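Forums > Simulation > Grasp Planning
New Posts Search Members
Filed under: sim, contact settings

hefin_h: Kemeys keeps picking this tilted grasp on the teal part and I can't tell if it's the planner or my mesh. 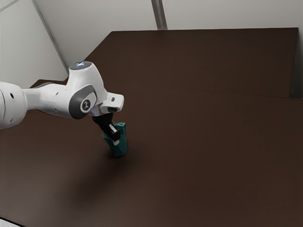
What's your contact timestep? 2 ms, solver at 18 iterations.

stoltimport: Planner. Bump your samples to 500 - mine got way better!
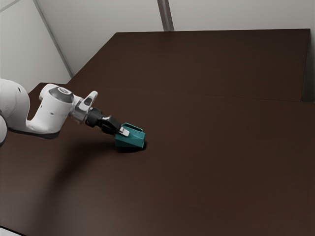 Gripper on the teal part, side view

derk_3: Nah, I'd blame the mesh. Convex hull fills the holes.

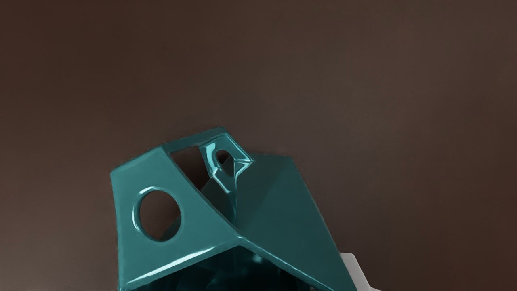 So decompose it first, then replan.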